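The Table by the Door

Snack tables get less thought than nearly anything else in a workplace or a meeting hall, and they get used more than most of it. People walk past, take something, and walk on. Whether they come away with lunch or with crumbs on their sleeve depends mostly on what the food was sitting in.

For a few months I have been paying attention to these tables. It began in February, at a two-day trade meeting in Prumidmont, where the food was put out on bare folding tables in the boxes it came in. By ten in the morning the boxes had been torn down one side so people could reach the back rows. By noon there was a drift of lids, sleeves and plastic wrap at one end, and most of the sandwiches were under it. The food was fine. I know because I dug for it.

Ullberg, a catering supplier two hours north, sells the things that would have fixed this. Its catalog runs to 2912 items, and a good share of them are baskets, trays, risers and racks. The warehouse is one long room with a customer counter at the front, and the shelves behind it go up higher than anyone would want to climb. The company keeps a list of what goes out most often. Baskets have been at the top for years.

The oval basket is the one they recommend for sandwiches. A triangular sandwich wants to stand on its long side with the point up, leaning on the next one, and a basket with a bit of wall holds the row together. On a flat plate the first one falls over as soon as its neighbor is taken. Round baskets do better with things that come in their own tray, such as a foil tray of something baked. The foil catches the grease and the basket hides the foil.

Wicker has its drawbacks. It sheds a little when it is new, and crumbs get into the weave and stay there. The usual advice is a stiff dry brush, then a damp cloth, then a day in the open air before the baskets are stacked. People who skip the airing find out about it the next time they open the cupboard. A paper liner saves most of the trouble and costs very little.

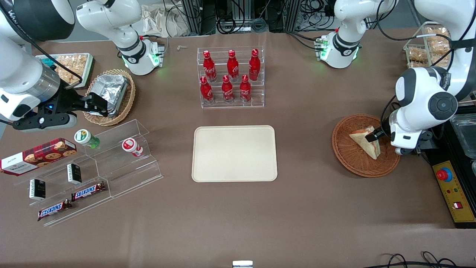 Drinks are the other half of the table, and they cause most of the accidents. Bottles set out in a cluster get knocked from behind, usually by someone reaching over the front ones for the kind they like. A two-tier rack deals with that. The back row sits higher, the front row sits lower, and every bottle can be lifted straight up. Clear acrylic is popular because the labels show through it. It also scratches easily, and a dishwasher will turn it cloudy in a season. Wash it by hand with a soft cloth and keep it away from anything with a rough side.

Galang, a small firm that sets up break rooms for offices and workshops, puts its rack at the middle of the back edge and builds outward from there. Tall things go behind, low things in front, and whatever people will want most goes where two of them can reach it at once. The firm also leaves one tray with nothing on it. I took this for an oversight the first time I saw it. It is there for people to set food on while they choose, and by the end of the day it has usually held a bit of everything.

Baked goods are easier. They can stay in a shallow tray if it is a decent one, or in a clear plastic container with the lid off to one side. The trouble comes with the lid. Put back on while the pastry is warm, it traps the steam and everything underneath goes soft. Left off all afternoon, it lets the same pastry go dry. Galang's rule is to wait until the food has cooled completely and then cover it between breaks.

None of this is expensive. The full setup I priced at Zostik, a restaurant outlet that sells to the public, came to less than the food for one morning. It included 3 baskets, a bottle rack and two trays — no tablecloth, which I would leave off anyway. A brown tabletop hides coffee rings well enough and can be wiped in ten seconds. A cloth has to be taken home and washed, and it slides when somebody leans on it.

I went back to the hall in Prumidmont at the end of spring for a smaller meeting. The building dates from 1874 and the tables looked nearly as old. Somebody had bought baskets. The sandwiches were standing in a row at one end, the drinks were at the back, and the empty boxes had been flattened and pushed under the table. I had ham and took a second one for the drive.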